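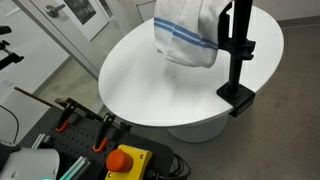

Progress on the Towel Task, and a Revised Position on What Counts as an Example

Filed under: Robot Learning, Notes from the Workshop

Since June I have been responsible for gathering the examples from which our arm is to learn the handling of household cloth. The work is carried out at Wonwood, in the room we share with the Pellow bench, and this post records where the collection stands and which of our rules have changed.

The task is modest in its wording. The arm is to take a towel from a raised position, lower it to the table and leave it lying flat. An operator guides the arm through the motion by hand controls, the system records the joint positions along with the camera views, and the recording is saved as one episode. Our target for the first training run is 1000 episodes. Almost 130 were discarded during the first stage, and most of this post concerns the reasons.

My earlier practice was to keep only tidy episodes. If the operator hesitated, or if a corner of the cloth folded under and had to be pulled out again, the recording was deleted and the attempt repeated. Irén Kozma objected to this when she reviewed the set. Her view was that a policy trained only on clean motions has never been shown how to recover from a poor one, and that it will meet a poor one within its first minute of operation. I resisted the argument for longer than I should have. We then trained two small models, one on the tidy set and one on a set of the same size that included 56 recoveries. The second model was slower, but it finished the task more often, and it was noticeably better when the lower edge of the towel bunched up before reaching the table.

Recoveries are therefore now kept. They carry a label in the episode log, and the operator adds a short note on what went wrong. Deletion is reserved for three cases: a dropped camera stream, an emergency stop, and any episode in which a person reaches into the workspace.

The towel itself has received more attention than I expected. The present one is white with two blue stripes, and the stripes have proved useful to the people reviewing the recordings, who can judge the twist of the cloth from them at a glance. They may be a little too useful to the model as well. On a plain white towel of the same size its behaviour was markedly less certain, particularly over the white tabletop, where there is little contrast to work with. Kristine Ambrosio has proposed that we rotate through 11 cloths of differing weight and colour, changing after every block. I have accepted the proposal for the second stage. I would ask operators to enter the cloth code before beginning and not at the end of the block, as two blocks have already been labelled from memory and I do not trust either of them.

On starting positions, the instruction sheet formerly said only that the towel should be hung "in a natural manner." Each operator had a private understanding of this. One gathered the cloth tightly to a side, another spread it out with care, and the resulting episodes could be sorted by operator without looking at the names. The sheet now lists a set of starting arrangements, and the Fulari scheduling script selects one at random before each attempt. Operators may dislike the arrangement they are given. They are still to use it.

The pole clamped to the rim of the table should be checked for movement at the start of each session. A small shift is difficult to see by eye and spoils the comparison between one day and the next. The same applies to the bar clamps on the pegboard bench. Please do not use the bench as a place to set down tools between episodes.

Lighting remains unsettled. Sessions after four in the afternoon show stronger shadows on the tabletop, and I have not decided whether to treat this as a fault or as welcome variety. For the present, the time of day is being written into each record so that the question can be answered later from the data.

The Pap folding set, which several readers have asked about, is on hold until the towel work reaches its target. I will post the revised instruction sheet once Irén has been through the section on labels.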